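Course Library > Household Management > Unit Four > Chapter 12

3 min read
155 shares

Chapter 12
Putting Things Away

Most advice about tidying starts with a promise. Clear the room and your head will follow. Sort your drawers and you will save an hour a day. Students who come to this course have usually heard a few of these promises, and many have paid for one in the form of a book or a set of matching bins. We ask you to set them aside while you read this chapter, and to be a little suspicious of anyone who repeats them with a straight face.

Take the claim that an orderly home saves time. It may well be true in some homes. But the hours spent making the order are almost never subtracted. Zuweira Laryea, who taught an early version of this course, used to ask her students to write down both: the minutes spent looking for things, and the minutes spent arranging them so they could be found. Several students came out behind. One had labeled every jar in her pantry and then gone on reaching for the same few jars she had always used.

Or take the rule that everything should have a place. It sounds hard to argue with until you try it in a real kitchen. Where is the place for a roll of tape that is needed in the garage and at the desk? What about the thing you are halfway through mending? The rule works well for objects with one use and one user. The rest of a household gets by on habit, and habit is hard to sell in a box.

The sellers have not given up. The Clunell method, which we look at in the second section, asks readers to empty a whole room before putting anything back. Akpalu's reply, in the third section, is that a person who empties a room at four in the afternoon will be sleeping next to the pile. We lean toward Akpalu, but you will find weak spots in both, and the exercises give you room to complain about them.

Then there is the before-and-after story. A family owned 3,000 objects, we are told, and now owns far fewer, and is happier. Who did the counting? Was a box of nails one object or a few hundred? And did anyone go back the next December to see what had crept in again?

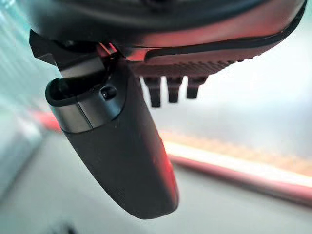 None of this means that putting things away is a waste of effort. A pan that hangs near the stove gets used. A coat left on the stairs gets stepped over, and sooner or later somebody trips. What we doubt is the jump from small, plain gains like these to a theory of how everyone should live.

So the chapter stays small. We begin with a single shelf and the question of who reaches for what. Next come packing and unpacking, where bad habits show up quickly. Amr Badawi's notes on his own move are reprinted at the end, including the part where he gives up on his list and starts writing "misc." on the boxes.

Before you read on

Pick one drawer you open every day. Without looking, write down what you think is in it. Keep the page, and leave the drawer as it is until you reach the exercises.

Key terms: reach zone, holding spot, drift, sorting cost

12 comments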